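핸드헬드 그리퍼 데이터 수집 장비, 예산 짜고 구매하는 순서

최종 업데이트: 8월

이 사이트는 쿠키를 사용합니다. 계속 이용하면 쿠키 정책에 동의하는 것으로 간주합니다. [동의] [설정]

손에 들고 쓰는 그리퍼로 양손 작업 데이터를 모으려는 팀을 위한 구매 절차입니다. 로봇 팔은 이미 있거나 나중에 살 예정이고, 우선 사람이 직접 시연하는 작업대부터 꾸리는 경우를 기준으로 썼습니다. 금액은 적지 않았습니다. 환율과 가공비가 자주 바뀌므로 비율과 순서만 참고하십시오.

1. 작업부터 정한다

견적을 받기 전에 첫 분기에 할 작업을 종이 한 장에 적습니다. 수건 접기, 컵 옮기기, 지퍼 여닫기처럼 구체적으로 적어야 합니다. "생활 작업 전반"이라고 적으면 그리퍼 벌림 폭도, 작업대 크기도 정할 수 없습니다.

천을 다룰 계획이라면 다음 항목을 같이 적습니다.

- 가장 큰 천을 펼쳤을 때의 가로세로 길이
- 가장 두꺼운 상태(접은 뒤)의 두께
- 한 손으로 들고 다른 손으로 잡는 동작이 들어가는지 여부
- 하루에 시연할 시간

작업 목록을 쓰는 사람과 예산을 결재하는 사람이 다르면 이 단계에서 한 번 만나는 것이 좋습니다. 우리 팀은 이 과정을 건너뛰었다가 작업대를 다시 주문했습니다.

2. 그리퍼 수량을 정한다

양손 작업이면 작업대 하나에 그리퍼 2대가 기본입니다. 여기에 예비를 더합니다. 우리는 작업대 둘을 운영하면서 총 6대를 샀고, 그중 4대가 상시 사용, 2대가 예비입니다. 예비를 부품 상태로 사면 값은 내려가지만 조립과 보정에 사람 시간이 들어갑니다. 담당자가 한 명뿐이면 완제품 예비를 권합니다.

견적서를 받으면 아래 내용을 확인합니다.

- 좌우 한 쌍 가격인지, 한 대 가격인지
- 케이블이 포함되는지, 포함된다면 길이가 얼마인지
- 손가락 부품과 부싱을 따로 주문할 수 있는지
- 상단 브래킷의 구멍 규격 도면을 주는지
- 보정용 지그가 별매인지

링크 구조로 여닫는 그리퍼는 관절부 부싱이 소모품입니다. Flalon에서 받은 첫 견적에는 부싱이 빠져 있었고, Skilitov 견적에는 들어 있었지만 최소 주문 수량이 컸습니다. 두 견적을 비교할 때는 부싱과 손가락 부품을 1년치로 환산해 더한 뒤 비교해야 차이가 제대로 보입니다.

손가락 끝은 작업별로 따로 잡습니다. 얇은 천의 모서리를 집는 데 맞춘 끝과 두꺼운 수건 뭉치를 무는 데 맞춘 끝은 요구 사항이 다릅니다. 처음부터 여러 종류를 사지 말고 한 종류로 시험한 다음 추가 주문하십시오.

3. 작업대와 주변 설비

작업대는 가장 큰 천을 펼쳤을 때 좌우로 손이 움직일 공간이 남는 크기로 고릅니다. 상판 광택도 확인합니다. 조명이 강하게 반사되는 상판은 영상에서 밝은 얼룩으로 나타나므로 무광을 우선 검토합니다. 샘플 조각을 받아 실제 조명 아래에서 찍어 보면 됩니다.
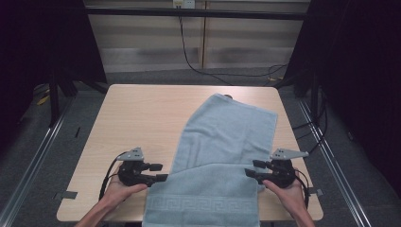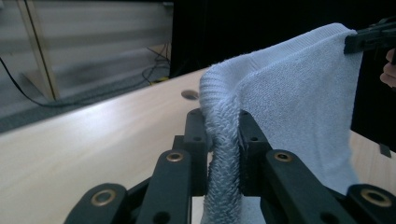
두 사진 모두 하늘색 수건 작업

주변 설비는 견적에서 가장 자주 빠지는 부분입니다. 다음 항목은 별도 줄로 잡아 둡니다.

- 배경용 암막 커튼과 커튼 봉
- 알루미늄 프로파일 및 체결 부품
- 스탠드
- 멀티탭, 연장선, 케이블 정리 자재
- 위치 표시용 테이프
- 작업에 쓸 물건(수건, 그릇 등)과 교체분

암막 커튼은 창이 있는 방이라면 거의 필요합니다. 블라인드만으로는 시간대별 밝기 차이가 남습니다. 커튼 길이는 바닥까지 오도록 주문하고, 봉 하중은 원단 무게를 받은 뒤에 계산합니다.

콘센트 위치는 방을 정할 때 함께 봅니다. 벽에서 작업대까지 케이블이 바닥을 가로지르면 덮개나 우회 경로가 필요하고, 이 비용도 적지 않습니다. 도면에 콘센트를 먼저 표시하고 스탠드 자리를 나중에 그리십시오.

4. 예산을 나눈다

우리가 쓰는 배분은 이렇습니다. 그리퍼와 케이블에 전체의 40퍼센트를 배정하고, 나머지를 작업대와 주변 설비, 저장 장치, 소모품, 인건비로 나눕니다. 그리퍼 비중이 이보다 많이 높아지면 대개 다른 항목이 누락된 것입니다.

Moataz Naciri가 만든 예산표에서는 인건비를 조립, 보정, 시연, 검수의 네 줄로 나눕니다. 검수를 시연에 합쳐 놓으면 영상을 다시 보는 시간이 예산에서 사라지므로 분리해 두는 편이 좋습니다.

저장 장치는 하루 촬영 시간에 카메라 대수를 곱해 계산하고, 백업을 같은 용량으로 한 번 더 잡습니다. 클라우드로 올릴 계획이면 업로드 속도를 실제로 측정한 뒤에 계약합니다.

5. 발주 순서

납기가 긴 것부터 발주합니다.

(1) 그리퍼 본체와 전용 케이블
(2) 주문 제작 브래킷, 손가락 부품
(3) 프로파일과 작업대
(4) 커튼, 스탠드, 전기 자재
(5) 작업용 물건과 소모품

그리퍼는 한꺼번에 전량 발주하지 말고 한 쌍을 먼저 받아 시험합니다. 계약서에 2차 물량의 단가를 같은 조건으로 적어 두면 가격이 오를 염려가 줄어듭니다. Werwood 프로젝트에서는 이 조항을 Timothée Bouvier가 넣었고, 2차 물량도 1차와 같은 단가로 들어왔습니다.

6. 입고 검사

첫 한 쌍이 들어오면 바로 작업 목록의 첫 번째 작업을 해 봅니다. 확인할 것은 다음과 같습니다.

- 양손에 들고 팔을 끝까지 뻗었을 때 케이블이 당기지 않는가
- 접은 천을 물었을 때 턱이 평행하게 닫히는가
- 두 그리퍼가 가까워질 때 본체끼리 부딪히지 않는가
- 한 시간 사용 후 나사와 부싱에 유격이 생기지 않는가
- 손잡이가 작은 손에도 맞는가

시험은 두 사람 이상이 번갈아 합니다. 손 크기와 키에 따라 불편한 지점이 다릅니다. 문제는 사진과 함께 기록해 공급사에 보내고, 답을 받은 뒤 2차 발주를 확정합니다.

검사 기록 양식은 따로 정해진 것이 없습니다. 일련번호, 시험한 작업, 시험 시간, 이상 유무만 들어가면 충분합니다.

문의: 사이트 하단 문의 양식 이용 | © Werwood 장비팀 | 맨 위로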